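Kedine towel handling: progress report to Benamach
Last updated 16th January

The grant covers 1000 usable demonstrations of household cloth tasks, recorded with hand-held grippers and used to train the Ivano model. We have 183 accepted so far. Another 71 were recorded and rejected, most of them for gaps in the position track. Those do not count toward the target.

Recording was slow at first. Operators closed the fingers too early and picked up two layers of towel when the task called for one. We rewrote the instructions and now ask for a short pause before each grasp. The rejection rate has dropped, but folding still takes longer per take than we budgeted.

Labels are behind. Each take needs a start point, a grasp point and a release point, and one person is doing all of it. We would like to move part of the unused travel money to a second labeler. The budget total stays the same.

We kept to towels with a colored stitched line, so that labelers can tell which way a fold is turned. Plain towels come next, then shirts. The Baxter trials are still planned for August and depend on the labels being finished.

White towel work at the recording station:

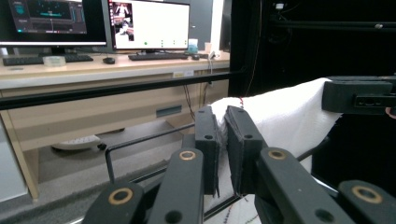
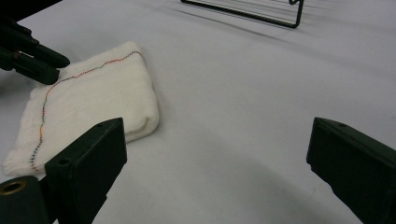 Comments

Shabani Were: I can agree to the travel money if the plain towels start before the labeling is caught up. Please send the reject reasons as a table too.

Reader: Does the pause before the grasp get trimmed out, or does the model learn to pause as well?

Contact the Kedine project office | © Kedine | Back to top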